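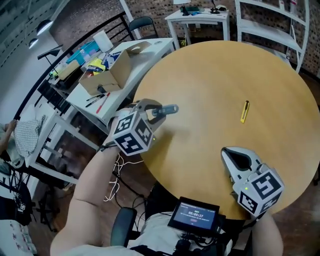

Knives and the round table

3 min read

In by 7 with the heat not on yet. Kept my coat on for the first hour and did the paperwork from Makley, which had been sitting in the tray. One invoice, number 3638, had the old address on it again. Wrote to them again.

After coffee I went on to the cutters. I've been putting this off through most of December. There are utility knives in every drawer of this place, in coat pockets, on the windowsill by the back door, and when a delivery comes in we all end up opening it with keys. Phyllis Dunmore said she would rather have two good knives in a known spot than a dozen she can't find, and I agree with her.

I used the round table for it. The cardboard box stayed where it was on the white furniture by the railing, flaps up, with the yellow and blue things still in it. That's a separate job and I didn't want to start it. The pens can stay out there too. The black one and the red one both get used for marking cartons.

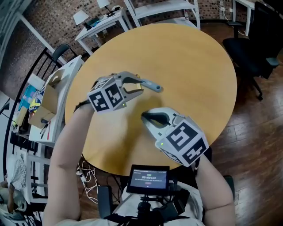 Round table, mid-morning. Box still to be gone through.

The yellow knife is the small one. I like it for tape and for string. It's easy to spot on that table, even though the wood is on the yellow side too, and I think the color is most of the reason it has lasted when the others wander off. It will go on the hook side of the drawer, nearest the door.

The blue one is a safety knife, more of a gray blue, with a white slider in the middle of the handle and a hole in the end to hang it by. I'd forgotten about the hole. I have a nail for it already, left from the calendar, so it can hang next to the tape gun and I don't have to buy anything. I'm less fond of the slider. My thumb wants it to stay where I put it. But it's the one I would give to a new person, and we have one starting at Tunstall after the break who'll be over here twice a week.
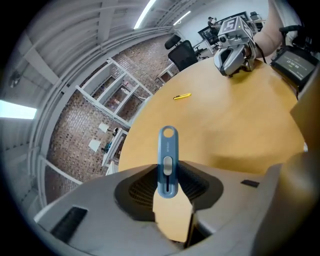 The blue safety knife, with the yellow one on the table behind it.

Lunch was soup from the place across the road. They've gone up again, so I may start bringing my own.

In the afternoon I wrote the order for blades. The Cundberg catalog has them in packs of 10 or packs of 70. I put down one pack of 10 and then changed it to the 70, which I'll probably regret when I have to find somewhere to keep them. Phyllis wants the old blades in a tin with a lid and a slot, taped shut when full. I have a coffee tin at home that would do. Must remember to bring it.

Rang Zendau about the shelf brackets. They are still waiting on the long ones. The woman said she'd call back before four and she hadn't by the time I locked up, so that goes on tomorrow's list with the box, the tin and the drawer labels. I want the labels done in the red pen, large, with KNIVES on the top one.

Left at nearly five. Rain all the way home. Need to look at the left wiper.

Contact | Copyright, all rights reserved | Back to top

This site uses cookies to remember your settings. Accept | Manage choices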